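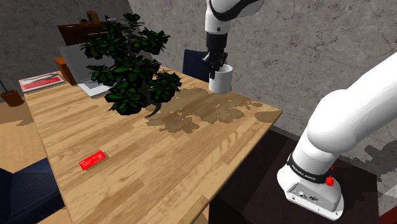
벨로 바발롤라(Bello Babalola) 씨의 하루는 컵으로 시작합니다. 출근하면 먼저 밤사이에 돌아간 시험의 목록을 열고, 실패로 표시된 것을 하나씩 다시 봅니다. 화면 속의 방에는 탁자가 있고, 탁자 위에는 컵과 나무와 책 같은 물건이 있고, 로봇 팔이 그 사이로 내려옵니다. 그는 커피를 마시면서 그것을 봅니다.

"제 어머니는 아직도 제가 게임을 만드는 회사에 다닌다고 생각하십니다. 설명을 몇 번 했는데, 지금은 그냥 그렇다고 합니다."

바발롤라 씨가 일하는 파넨브리지(Panenbridge)는 사무실과 숙박 시설의 라운지를 관리하는 회사입니다. 손님이 떠난 탁자를 치우고, 컵을 모아 씻고, 물건을 제자리에 놓는 일이 이 회사의 오래된 본업입니다. 지금은 그 일의 일부를 로봇 팔에게 맡기고 있고, 팔을 현장에 놓기 전에 먼저 컴퓨터 안에서 연습을 시킵니다. 그 연습을 위한 프로그램의 이름이 고르켈(Gorkel)입니다. 회사 안에서 만든 것이고, 이름의 뜻은 아무에게 물어도 대답이 다릅니다.

저는 2026년 4월 2일에 그를 만났습니다. 대화는 영어로 했고 제가 한국어로 옮겼습니다. 그의 말투는 느리고 조용한데, 제 번역에서 그것이 잘 보이지 않을까 걱정이 됩니다.

탁자를 치우던 사람

바발롤라 씨는 공학을 공부한 사람이 아닙니다. 그는 브라데로(Bradero)라는 건물에서 라운지 정리를 하는 직원으로 이 회사에 들어왔습니다. 브라데로는 회사가 관리하는 건물 중에서 제일 크고, 좌석이 800개 있습니다. 그는 거기에서 쟁반을 들고 층을 오르내렸습니다.

"그 일을 싫어하지 않았습니다. 이 말을 꼭 써 주십시오. 사람들은 제가 그 일에서 벗어나서 기쁠 것이라고 생각합니다. 하지만 저는 좋은 동료들이 있었고, 오후에 해가 들어올 때 라운지가 아주 예뻤습니다. 싫은 것은 허리 통증이었습니다."

로봇 팔이 온다는 이야기는 어느 해 11월에 들었다고 합니다. 아침 회의에서 관리자가 종이 한 장을 읽었고, 질문이 있느냐고 물었고, 질문은 나오지 않았습니다. 질문은 나중에 탈의실에서 나왔습니다.

"누가 나가느냐, 그것이 첫 번째 질문이었습니다. 두 번째 질문은 기계가 컵을 깨면 누가 치우느냐였습니다. 첫 번째는 다들 작은 목소리로 말했고, 두 번째는 다들 큰 목소리로 말하면서 웃었습니다."

그때 회사는 현장 직원 중에서 시험을 도와줄 사람을 찾았습니다. 바발롤라 씨는 손을 들었습니다. 이유를 물었더니 그는 조금 생각했습니다.

"무서웠습니다. 무서운 것은 가까이에서 보는 편이 좋습니다. 그리고 그 방이 앉아서 일하는 방이라고 들었습니다. 허리 때문에요."

방을 어지럽히는 일

그가 처음에 본 가상의 방들은 너무 깨끗했다고 합니다. 탁자 하나, 컵 하나, 그리고 로봇 팔. 개발자들은 팔이 컵을 잘 잡는다고 좋아했습니다. 바발롤라 씨는 그 방이 자기가 아는 라운지와 다르다고 말했습니다.

"사람은 컵을 탁자 가운데에 놓지 않습니다. 노트북 뒤에 놓고, 화분 옆에 놓고, 잡지 위에 놓습니다. 컵 안에 냅킨을 넣는 사람도 많습니다. 저는 몇 년 동안 그런 컵을 모았기 때문에 어디에 있는지 압니다. 그래서 제가 말했습니다. 여기에 나무를 놓으세요. 잎이 많은 것으로요."

그 뒤로 방을 어지럽히는 것이 그의 일이 되었습니다. 그는 고르켈의 물건 목록에서 물건을 골라 탁자 위에 놓고, 의자를 바짝 당기고, 창의 위치를 바꾸어 그림자를 만듭니다. 그가 특별히 신경을 쓰는 것은 그림자입니다. 나뭇잎의 그림자가 나무 탁자에 떨어지면 무늬가 복잡해지고, 로봇의 카메라는 그런 무늬 앞에서 자주 자신이 없어진다고 합니다.

"사람의 눈은 그림자를 보고 그림자라고 생각합니다. 그 생각은 공짜입니다. 기계에게는 가르쳐야 합니다. 제 동료 중의 한 사람은 그림자를 얼룩이라고 생각해서 닦은 적이 있으니까, 사람도 항상 맞지는 않습니다."

지금까지 그가 만든 방은 1,657개입니다. 고르켈이 자동으로 세어 주기 때문에 그는 이 숫자를 정확하게 압니다. 똑같은 방은 없고, 어떤 방에는 그가 실제로 겪은 일이 들어 있습니다. 컵의 손잡이에 이어폰 줄이 감긴 방이 있고, 책 밑에 안경이 있는 방도 있습니다. 안경의 방은 지금도 시험에서 빠지지 않습니다. 그가 옛날에 손님의 안경을 책과 같이 들어서 떨어뜨린 적이 있기 때문입니다.

화분과 컵 사이

제가 제일 어려운 것이 무엇인지 물었을 때 그는 화분이라고 대답했습니다. 컵은 단단하고 모양이 간단합니다. 화분은 가지가 옆으로 나오고, 잎이 컵 쪽으로 오고, 뒤에 있는 것을 가립니다. 로봇의 손가락이 컵의 가장자리로 내려갈 때, 손가락은 좁지만 손가락을 움직이는 부분은 양쪽으로 벌어집니다. 그래서 손가락 끝은 안전한데 위쪽이 잎에 닿는 일이 생깁니다.

"사람도 같습니다. 컵만 보고 손을 내밀면 팔꿈치가 무엇을 칩니다. 새로 온 직원에게 제가 늘 하던 말이 팔꿈치를 보라는 것이었습니다. 개발자들에게도 같은 말을 했습니다. 처음에는 웃었는데 지금은 회의에서 '팔꿈치 문제'라는 말을 씁니다."

화면 속의 잎은 상하지 않습니다. 이 점이 좋으면서 나쁘다고 그는 말했습니다. 브라데로의 라운지에는 직원들이 물을 주던 나무가 있고, 그 나무의 가지가 하나 부러지면 그날은 모두 기분이 나쁩니다. 고르켈에서는 시험을 다시 시작하면 나무가 새것이 됩니다. 그래서 그는 잎에 닿은 시험을 모두 실패로 표시하자고 주장했습니다. 컵을 제대로 옮긴 경우에도 마찬가지입니다. 개발 팀은 처음에 반대했습니다. 성공률이 내려가기 때문입니다.

이 규칙을 넣은 다음의 첫 시험에서 성공률은 65퍼센트였습니다. 바발롤라 씨는 그 숫자가 회의실의 큰 화면에 나왔을 때를 잘 기억합니다.

"조용했습니다. 저는 제가 프로젝트를 망쳤다고 생각했습니다. 그런데 팀장이 이제야 진짜 숫자를 본다고 말했습니다. 그분은 그렇게 말하고 나서 한 주 동안 저와 인사를 잘 하지 않았습니다. 두 가지가 다 사실입니다."

지금의 성공률이 얼마인지는 회사가 공개하지 않는다고 해서 여기에 쓰지 못합니다.

현장의 동료들

브라데로에서 로봇 팔은 현재 2층에만 있습니다. 반 베이크(Van Wyk)라는 협력 업체가 설치와 점검을 맡고, 파넨브리지의 직원은 옆에서 같이 일합니다. 팔은 받침대 위에 고정되어 있어서 스스로 걸어 다니지 못합니다. 사람이 쟁반과 물건을 팔 앞의 탁자로 가져오면, 팔이 컵을 골라 세척대로 보냅니다. 탁자를 돌아다니며 모으는 일은 여전히 사람이 합니다.

해고된 사람이 있는지 물었습니다. 그는 대답하기 전에 창문 쪽을 보았습니다.

"해고는 없었습니다. 하지만 두 사람이 그만두었을 때 회사는 새 사람을 뽑지 않았습니다. 이것을 무엇이라고 불러야 하는지 저는 모릅니다. 회사는 자연 감소라고 합니다. 탈의실에서는 다른 말을 씁니다."

남은 사람들의 일은 달라졌습니다. 허리를 굽혀 컵을 나누는 시간이 줄었고, 그 대신 기계를 기다리는 시간이 생겼습니다. 기다리는 시간은 쉬는 시간이 아니라고 동료들은 말합니다. 기계가 멈추면 바로 가야 하기 때문에 편하게 앉아 있을 수 없습니다. 전에는 바쁠 때와 한가할 때가 손님에 따라 정해졌는데, 지금은 기계의 속도도 같이 생각해야 합니다.

"한 동료가 이렇게 말했습니다. 전에는 피곤해서 집에 갔고, 지금은 지루해서 집에 간다고요. 저는 이 말을 보고서에 썼습니다. 보고서에서 '지루해서'가 '업무 강도의 변화'가 되었습니다."

대화도 줄었습니다. 컵을 나누는 자리는 원래 두 사람이 마주 서는 자리였고, 누가 아프고 누구의 아이가 학교에 들어갔는지를 거기에서 들었다고 합니다. 지금 그 자리에는 한 사람과 팔이 있습니다. 바발롤라 씨는 이것을 개발 팀의 회의에서 말했지만, 어느 항목에 넣어야 하는지 아는 사람이 없었습니다. 결국 '기타'에 들어갔습니다.

좋아진 것도 그는 빠뜨리지 않고 말했습니다. 깨진 유리에 손을 베는 사고가 줄었고, 늦은 시간의 근무를 원하지 않는 사람은 이제 빠질 수 있습니다. 나이가 많은 동료 한 분은 무릎이 좋지 않아서 그만두려고 했는데, 지금은 팔 옆에서 물건을 올려 주는 일을 하면서 계속 다닙니다. 그분은 팔을 좋아하지 않지만 고장이 나면 제일 먼저 걱정합니다.

멈춤 단추

현장에서 제일 중요한 교육은 멈추는 방법이라고 합니다. 바발롤라 씨는 한 달에 한 번 브라데로에 가서 이 교육을 합니다. 그가 원해서 맡은 일입니다.

"처음에는 아무도 단추를 누르지 않았습니다. 컵이 떨어질 것 같아도 보고만 있었습니다. 비싼 기계를 멈추면 혼날 것 같아서 그랬다고 합니다. 저도 그 자리에 있었다면 누르지 않았을 것입니다. 그래서 교육 시간에는 이유 없이 누르게 합니다. 한 사람씩, 그냥 누르는 것입니다."

반 베이크의 기술자들은 이 교육을 좋아하지 않았습니다. 멈출 때마다 팔을 다시 준비시켜야 하고 시간이 걸립니다. 그래도 지금은 교육 날짜를 미리 알려 주면 그 시간을 비워 둡니다. 이 합의를 위해 메일을 많이 썼다고 그는 말했습니다. 메일 이야기를 할 때 그의 목소리가 처음으로 조금 빨라졌습니다.

저는 직원이 시험의 기준을 정하는 회의에 들어가는지도 물었습니다. 그는 자기 혼자 들어간다고 했습니다. 그리고 그것이 충분하지 않다고 했습니다.

"저는 이제 현장 사람이 아닙니다. 라운지를 떠난 지 오래되었습니다. 새 컵이 들어왔는데 저는 몰랐습니다. 더 얇고 미끄러운 컵입니다. 동료가 전화로 알려 주어서 그때 고르켈에 넣었습니다. 전화가 없었다면 화면에서는 옛날 컵으로 계속 연습했을 것입니다."

그래서 그는 현장 직원이 돌아가면서 그의 방에 와서 하루씩 같이 일하는 계획을 제안했습니다. 근무 시간으로 계산하는 조건입니다. 회사의 대답은 아직 나오지 않았습니다. 제가 만났을 때 그의 책상에는 이미 의자가 하나 더 있었습니다.

앞으로의 일

그의 일도 언젠가 자동화될 수 있느냐고 물었습니다. 그는 이미 시작되었다고 대답했습니다. 고르켈의 다음 판에는 방을 자동으로 어지럽히는 기능이 들어갑니다. 물건을 무작위로 놓고 빛을 바꾸는 기능이고, 사람보다 훨씬 빠릅니다.

"저도 써 보았습니다. 물건이 골고루 흩어집니다. 그런데 사람은 골고루 어지르지 않습니다. 창가에 앉은 사람은 컵을 햇빛이 없는 쪽으로 밉니다. 급하게 나간 사람은 의자를 넣지 않습니다. 제가 이 말을 하면 개발자는 그럼 그 규칙을 적어 달라고 합니다. 그래서 지금 적고 있습니다. 네, 제가 저를 대신할 목록을 적는 것입니다. 저도 압니다."

그는 화가 난 것처럼 보이지 않았습니다. 그 목록을 보여 줄 수 있는지 물었더니 공책을 꺼내 한 쪽만 보여 주었습니다. 영어로 쓰여 있었고, 중간에 지운 줄이 많았습니다. 마지막 줄은 회의가 끝난 탁자에 대한 것이었습니다. 회의가 길면 컵이 탁자의 끝으로 모이고, 회의에서 다투면 컵이 남은 채로 그대로 식는다고 적혀 있었습니다.

이야기를 마칠 때 그의 화면에 새 실패가 하나 올라왔습니다. 그는 저에게 잠깐만 기다려 달라고 하고 그 시험을 처음부터 두 번 보았습니다. 그리고 공책에 방의 번호를 적은 다음, 엘리베이터까지 저를 데려다주었습니다.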